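Unit 4 – Friction and Contact Forces
Course 702, handout revised 13 June 2023

Static friction acts between surfaces that do not slide. Its size adjusts to the applied load, up to a limit:

f ≤ μN

N is the normal force and μ the coefficient of static friction. Contact area does not enter the formula.

For a flat object squeezed from 2 opposite sides and held clear of any support, each contact carries half the weight. The minimum squeeze per side is N = mg / 2μ. Halving μ doubles the force needed – a common source of lost marks in the April test.
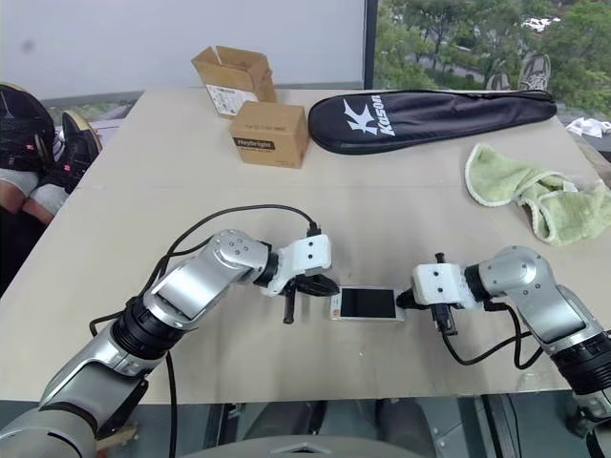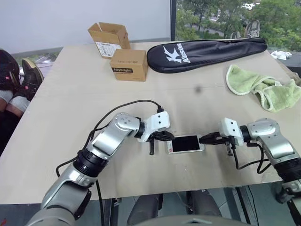

On an incline the block begins to slip when tan θ = μ. Measure θ with the Nandale board, four trials per surface, and record the mean. Problem set: Bondarchuk reader, item 3803.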